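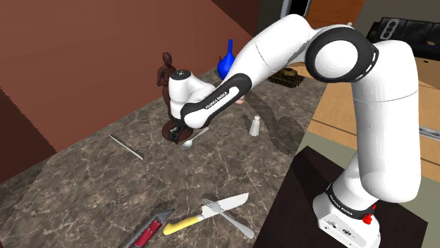
Dark figurine on the marbled counter.

Search this site... Go

How I wax dark stone counters

I redid mine in July and it took one evening (plus a lot of tea!). Clear everything off first, then wipe with warm water and a drop of dish soap. Dry it really well and give it 23 minutes with a window open.

Now the wax. Put a pea-sized blob of clear paste on a soft rag and rub small circles, one patch at a time. I use the Koltach tin, but the Boros one smells nicer. Wait 7 minutes, then buff with a clean cloth until your rag stops dragging. Do a hidden corner first, please, I skipped that once and had a cloudy spot for weeks.

Keep lemon juice off it for a day.

Comments (2)
mopqueen: Does this work on the honed kind? Mine came from Wesside and it marks if I look at it.
deb_in_slippers: Old T-shirts buff way better than microfiber!

Related
Getting candle wax off a table
Endside tile shop: what I bought
Cleaning grout with a toothbrush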